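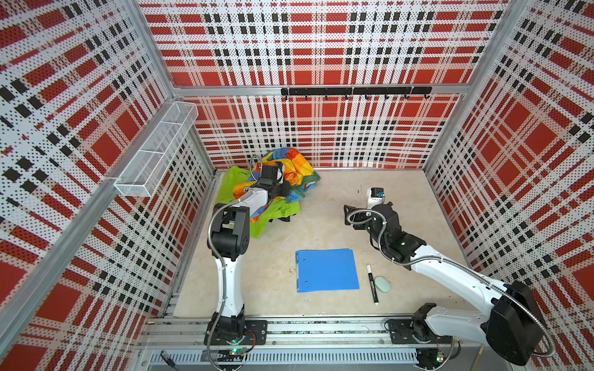
Fig. 1. The two-arm cell, left gripper at the cloth.

Lab 3: Handling soft objects

In this lab your group works with the Parsa cell. Please read the Irkon safety sheet before you switch on the arms. The recordings of last term are in the Lundberg folder, 376 episodes in total, and you may use them for comparison.

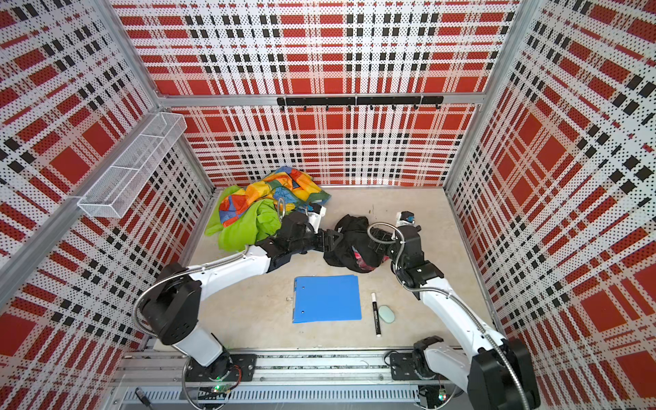

A cloth has no fixed shape, so the same grasp point can not be used two times. Choose the point from the wrist camera view and write it in your log. Each group records 470 seconds per trial. Reports are handed in at room 1026 before 4 p.m.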